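Vimen > Tips > Paper, Drawers and Desks

The Home Filing Drawer, and How to Stop Dreading It

Every house has a drawer where paper goes to be forgotten. Mine held the manual for a bread machine I gave away in a previous apartment, four copies of the same vaccination record, and an envelope marked IMPORTANT with nothing in it. If yours is in better shape, congratulations, and you may skip to the part about labels, where I intend to be unreasonable.

Start by emptying the whole thing onto a bed. A table will do, but you can eat on the floor for a week and you can't sleep on one, at least not at my age, and so the bed has a deadline built in. Bring a trash bag, a shoebox and something to drink.

First pass: two seconds a sheet. Trash, shred or keep. You aren't reading, you're dealing cards. The moment you find yourself studying a phone bill with a fond expression, put it down and stand up. My neighbor Sarahí Jaramillo lost an entire Saturday to one folder of her kids' report cards and came out of it with the folder intact and a strong urge to call a gym teacher.

Things that nearly always go:

- Manuals for anything you no longer own. Manuals for anything you do own, if the maker has them online.
- Envelopes. You're keeping the letter, you don't need its coat.
- Receipts so faded that they're now just nice smooth paper.
- Warranties that ran out while you were meaning to mail in the card.
- Takeout menus. The prices will only upset you.

Things that stay, in a place you could find in the dark: birth and marriage certificates, the deed or lease, car titles, tax returns, wills, and whatever your insurance people send once a year with a staple through the only number you need. How long to hang on to tax paperwork depends on your situation, so ask whoever does your taxes and write the answer on the inside of the drawer. I asked three years running before it occurred to me to do that.

Second pass: make piles by the question you'll be asking when you come looking. "Where's the thing for the car" is a question. "Miscellaneous Correspondence, Outgoing" is a cry for help. I ended up with 14 piles, and I'd be suspicious of a household that needed more than 22. One of mine is called Arguments and has all the letters to and from the water company.

Now the folders. Plain manila is fine for nearly everything. Use the kind with a gusset (the pleated bottom that opens out) only for fat piles, meaning taxes and medical, and resist buying a whole box of them because they look serious. A gusseted folder with three sheets in it just slumps. If you have hanging rails, check whether they're set for letter or legal before you go to the store. I have bought the wrong width twice and I live alone with this knowledge.

Don't stuff the drawer. Leave a hand's width of free space at the front, enough to tip the folders forward and see what you've got. A drawer packed solid will take the skin off your knuckles, and you'll respond by laying things on top of it, and then you're back to the bed.

When the drawer is bare, clean it before anything goes back in. Pull it all the way out if the runners let you. Mine gave up a drift of shredder confetti, two dead pens and enough staples to hold a barn together. Sweep toward a back corner with a dry paintbrush, tip the drawer, and catch the lot in a dustpan. A damp cloth after that, then leave it open until it's bone dry. Paper and damp wood get along far too well.

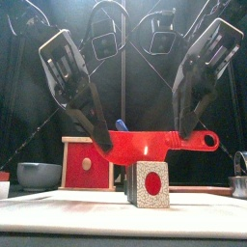
A red plastic dustpan. Any color will catch staples.

Rub a candle stub along wooden runners while you're down there. Metal ones want a wipe and a very small drop of light oil, kept well away from the paper. Hefin Gough, who reads this page and writes in to correct it, prefers bar soap on wood and has told me so in four separate letters. They're filed under Arguments.

Labels. Here I get unreasonable. Use capitals, a dark marker and one or two words. Put every tab in the same position, left or center, I don't care, but the same. The staggered arrangement that comes in the box looks wonderful until you add one folder in the middle, and then you'll either relabel eleven tabs or pretend you don't mind. Pencil on a sticky label works for the first month while you find out what you really call things. I had "Auto" for years and looked under C every single time.

Alphabetical order is fine. So is putting the ones you use most at the front and the ones that frighten you at the back.

For shredding, a home machine will chew through some 800 sheets before it starts to smell like a toaster, if mine is anything to go by, and it wants a rest long before that. Feed it five at a time whatever the box says. Pull staples from anything thick. If you have years of backlog, ask around for a local shredding day; our town library has one in April, and the line is mostly people holding boxes they haven't looked inside.

Odd sizes are the last nuisance. Small things (titles, cards, the tiny receipt for the large appliance) go in a clear sleeve or a plain envelope taped inside the folder, open side up. Big things get folded once with the printing outward so you can see what they are. Nothing goes in held by a paper clip. Clips grab the page next door and carry it off, and that's how my passport application spent a winter in the cat's medical records.

Keeping it up takes a tray and ten minutes. The tray sits wherever you open the mail. When it's full, it gets filed, and I mean full, because a rule like "every Sunday evening" lasts until the first good Sunday evening. A shallow tray fills sooner and makes for less misery. Mine is the lid of a boot box.

One more, from Huệ Đoàn, who keeps the books for a bakery and is owed a hearing on this. Put a single sheet at the very front of the drawer listing every folder and, next to each, where the matching computer files are, if there are any. Tell one other person it exists. She says to date it in pencil, and to keep passwords off it, however tempting it gets.

Related tips
Getting Marker Off a Desk (and Off the Person)
Hiếu Lại on Sharpening Scissors Without Losing Friends
What to Do With 1,355 Rubber Bands
The Junk Drawer: A Defense
Keeping Stamps From Sticking to Each Other

Vimen Household Tips | Contact | Copyright Vimen, all rights reserved | Back to top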